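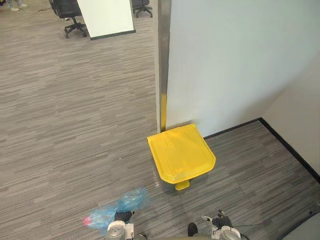 Liner work beside the pedal bin: the bag is held in the left hand and the right hand is open.

Release fault on two-armed units: frequently asked questions

Kollmont Office Robotics, Clutport
Last revised Jul 27, 2025

These answers are intended for office managers and staff at sites where Kollmont two-armed units change bin liners. They concern the fault recorded at our Varnisville site in April and the restrictions that remain in force as a result.

What went wrong at Varnisville?

A unit was placing a fresh liner in a small wastebasket. When the command to let go was given, the hand reported that it had opened, but two of its fingers had kept hold of the film. The arm then began its normal upward movement and took both liner and wastebasket with it. The wastebasket struck the underside of a desk and fell. An operator pressed the stop button and the arms were brought to rest.

Was anyone hurt?

No. The operator was standing within reach of the arm at the time, however, and the event has been recorded as a near miss.

What does fault code 1105 mean?

Code 1105 is shown when the position of the fingers does not agree with the force measured at the wrist. In practice, the hand believes that it is open while something is still pulling on it. The code existed before April, but it was treated as a warning only and did not stop the arm. It now stops both arms.

What was the cause?

The investigation, carried out with the hand supplier Sárközi, found that thin film can become trapped between a fingertip pad and the bracket behind it. The finger opens, the film stays where it is, and the opening sensor has no means of telling the difference. Heavier items do not become trapped in this way. A second cause was our own: the check on wrist force was set too high to notice the weight of a light wastebasket.

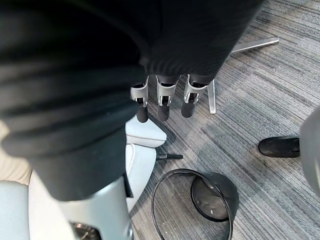
Wrist view with the fingers over the carpet and a mesh wastebasket nearby.

Can the wrist camera detect trapped film?

Not reliably. The wrist view is useful for placing the fingers, but part of it is taken up by the arm covering, and translucent film is difficult to separate from a patterned carpet. Operators should not rely on the wrist view alone when deciding whether a liner has been released.

What has been changed?

Wrist force is now checked before any upward movement. If the reading is higher than expected, the arm stays where it is and shows code 1105. The first part of the lift has also been slowed to 80 millimetres per second on all units, including those that have never shown the fault.

The fingertip pads are being replaced with a closer-fitting type. Sites will be told when their replacement is due and need not order parts.

May staff work near the unit while liners are being changed?

Staff other than the trained operator should remain at least 2 metres from the arms. The operator may stand closer, with the stop button in hand, and should keep feet clear of the bin and of the space beneath the hands. Chairs may remain in position, provided that the arm has been shown to clear them at slow speed.

What should be done if a hand does not let go?

Press the stop button first. Do not pull on the bag, and do not hold the bin down with a foot — the arm may move when the load changes. Once both arms are stopped and the unit has been switched off at the main switch, cut the film below the fingers and remove the remainder with the plastic tool supplied.
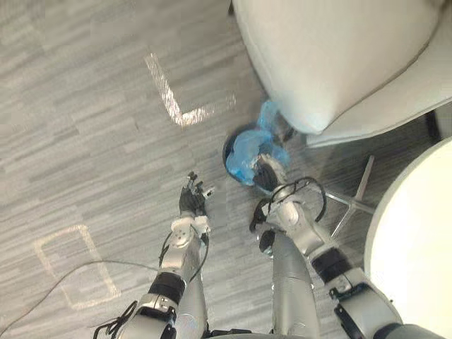 The same steps apply when the liner is already inside the bin and appears to be seated correctly. A liner that is in place may still be caught at the fingers. Write down the code, the type of bin and the type of liner, and send these to the Clutport service desk before the unit is used again.

Are loose cables part of the same problem?

They are a separate matter, but the Varnisville report did raise them. Any cable lying on the carpet within the working area should be moved aside or fixed down before the arms are switched on. A caught cable can produce the same code as a caught bag.

When will the restrictions be lifted?

Each unit must complete 100 liner releases in a row without a code 1105, using the new pads and the thinnest liner in use at that site. If the code appears, the count begins again. Until a site has received written confirmation from Clutport, the slow lift and the distance rule continue to apply.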